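Tuesday, February 5, 2019

Frames again, all morning. Dale Ross has asked for the little ones to be done by the end of the week (the Caldeira order, 23 of them) and I've finally got into a rhythm with it, so I'm writing down what I've been doing before I forget and have to work it all out again in August.

Glass first. I gave up on the blue spray because it smears however long you rub, and went back to warm water with a drop of washing-up liquid, then a dry cloth. Much better! Print in, card behind it, backing on, and then I turn the whole thing face down on the table to see to the fasteners. I did 2 the other way up last week and got a thumbprint on the inside of the glass both times, so never again. 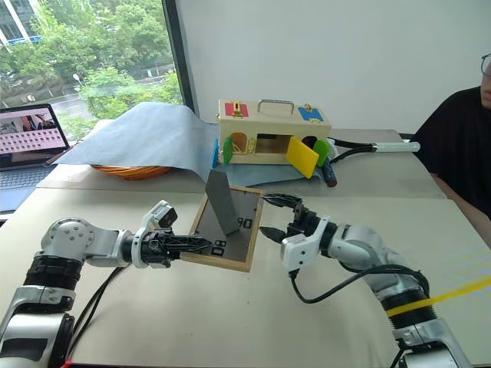
Small frame, backing side up, with the support leg standing out.

The legs are my favourite bit and also the bit that drives me mad. On the Jerora frames they swing out nicely and stay put. The Zistport ones are stiff to begin with and want easing a few times before they'll behave – slowly, from the wide end, or the hinge creases and you've got a frame that leans back like it's had a long lunch. I've put a pencil tick inside the box lid for every one I've eased.

Wood on these is nice, a pale brown and only a thin edge of it, so any knock shows. Please don't stack them without paper between! I found a ding in one corner yesterday and rubbed a bit of wax in, which you'd only spot if you went looking.

Still to do: ring Bastatton about the spare backings (part 341, the dark grey), find the good screwdriver, and cut more paper. Dale wants to know if we can do hanging loops as well as legs. I think so, but I'd like to try it on a scrap one first.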